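Téléopération à deux bras : régler l'échelle avant d'enregistrer
Imprimer | Envoyer par e-mail
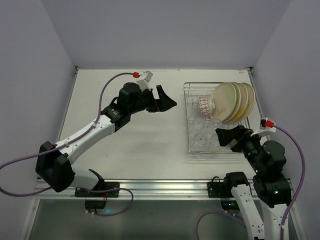

Depuis janvier, j'enregistre des démonstrations en téléopération bimanuelle, et la variable qui pèse le plus sur leur qualité reste le rapport d'échelle entre la main de l'opérateur et la pince. À 1:1, Katherine Arboleda va vite mais corrige sans cesse en fin d'approche. À 2:1, le geste est plus propre et l'épisode s'allonge. L'égouttoir en fil chromé pénalise surtout le bras droit : ses doigts travaillent tout contre le coin avant, alors que le gauche garde un bon dégagement. Les quatre assiettes debout, alignées l'une derrière l'autre, demandent une orientation du poignet que je préfère fixer avant la saisie.

Prochain lot : 200 épisodes à 2:1, filtre passe-bas à 3 Hz. Duván Quintero relira les trajectoires mercredi.

Imprimer | Envoyer par e-mail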